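Every few months someone sends me a clip and says well, that's shop-floor assembly solved. So let me be a pain about it for a few posts.

The job people keep pointing at is kitting. Connectors, boards and harnesses go in, one tidy set comes out on a tray. Dull work, sore wrists, high turnover. If machines can't take this one, forget the dishes.
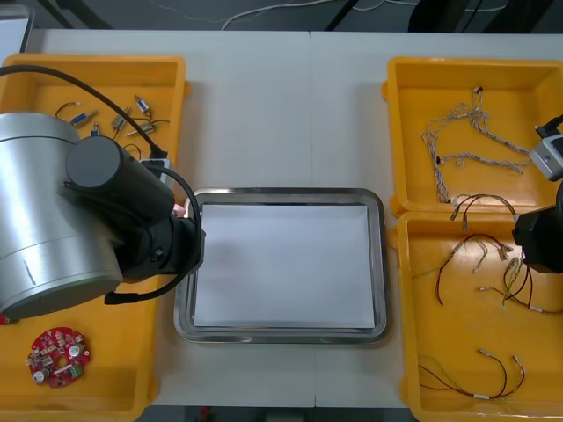 I did it for 18 months at Staveo. The boards were easy. You grab by the edge and move on. The harnesses ate my shifts, because a wire never lies the way it did last time.

My target was 144 kits a shift. Sioned Craddock, two benches down, beat that most days while telling me about her divorce.

So when a sales deck says "handles flexible parts," I want to know how many, how fast, and who untangles the pile when it snags.
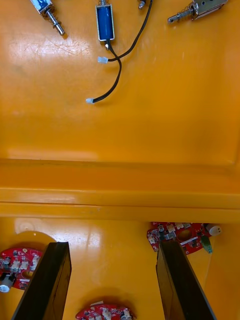

Could a robot arm take over a kitting bench today?

For part of a shift, with the same parts every time and a person close by. I wouldn't sign for more than that.

Asif Rind thinks I'm being stubborn. He says two years. He also said two years when we both still worked there, and I have the texts.

What I'd want to see is dull. A full shift, one take, no speeding up - and every stop left in. Show me the drops.
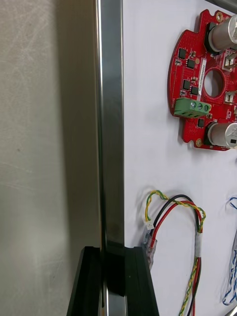
And put the wires in the test. Everybody loves to demo a block or a box. Give it a twisted pair with a plug on the end and leave it there until the 9 pm break.

Same goes for the house, by the way. Laundry is a harness made of socks. I'm still folding mine.

If anyone has the boring full-shift video, send it over. I'll watch all of it.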